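A Record of the Window at Hayes
21 September 2019

It has been my practice for some time to set down in these pages the small duties of the rented workroom at Hayes, and among them the care of its one large window deserves an entry of its own. The room was taken in May, principally for the light.
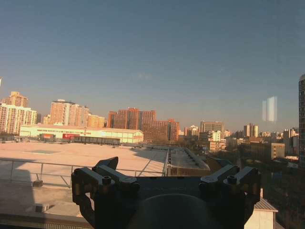
The roof and its railing, with the city skyline behind.

The glass is washed inside on a fixed rota, once every 12 days, with warm water and a little vinegar. Two cloths are kept for the purpose - one for washing, one for drying - and neither may be used on the furniture. 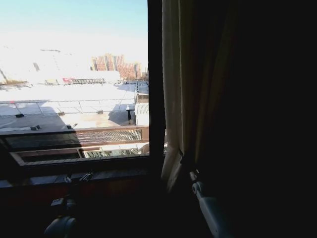

The sill is to be kept clear of papers, cups and plants. Readers at Prakwood have asked whether a blind should be fitted, and I remain opposed to the proposal. A snow-covered roof gives back a great deal of light, and the dark brown of the sill does little to soften it, but I would sooner move the desk than lose the view of the brick towers.

The desk now stands six feet back, which has proved satisfactory. Those who wrote from Trumport about draughts are referred to my earlier entry on felt strip. 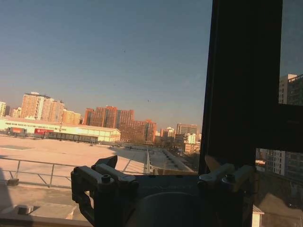
Low sun on the towers, and the long pale warehouse on the left.

The next entry will concern the shelves - and the Niliveck lamp, should it be delivered.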